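Ravance opens snack shelf project at Boateng branch

PRESS RELEASE - for use from October

Small-store outfitter Ravance is changing how it sets up its snack displays, starting with the dark gray open shelving at its Boateng branch. Tube cans standing upright, labels out, more space between them. Simple stuff but overdue.

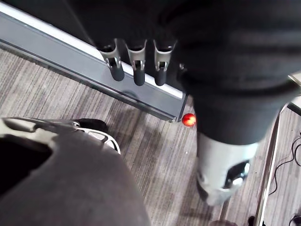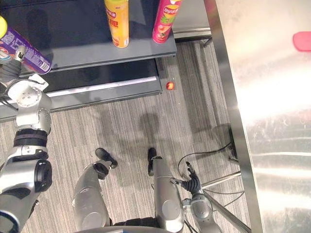 RETAIL & DISPLAY

The new layout is called Ilia. It covers chips in tall cans only for now - bags and boxes stay on the old plan until the winter range is settled. Stores get a one-page sheet, a set of shelf strips and a phone number that someone picks up.

"Cans get turned, people put them back any old way, and by noon you can't tell the flavors apart," said Aba Gbeho, head of store layout at Ravance. "We wanted somthing a new hire can follow on the first morning. Logo to the front. Leave a gap. Done."

Main points of the Ilia sheet:

Cans upright, never stacked on their sides.
Strong colors next to each other - a yellow can beside a pink-red one reads from across the aisle.
Upper shelf first, then the lower tier.
Turn labels forward at opening and again at 3 p.m.
Floor in front of the unit kept clear at opening and closing.

Ravance tried the sheet in 10 stores over the summer. Staff asked for fewer rules and bigger print, and both requests made it into the final version. A section on price tickets was dropped, will come back as a seperate sheet.

"My team reads it standing up, with a carton under one arm," said Rima Dabbas, who manages the Boateng branch. "So it had to be short. The first draft was four pages. I sent it back."

The rollout goes next to Rakcombe, where 46 stores change over in two rounds. Each changeover takes 15 minutes per unit, done before opening. No new shelving to buy, existing units stay where they are.

Store owners outside the group can ask for the sheet free of charge. Strips sold in packs, price on request.

Trade contact: Lamisi Tsikata, Ravance display desk, extension 302. Mornings best.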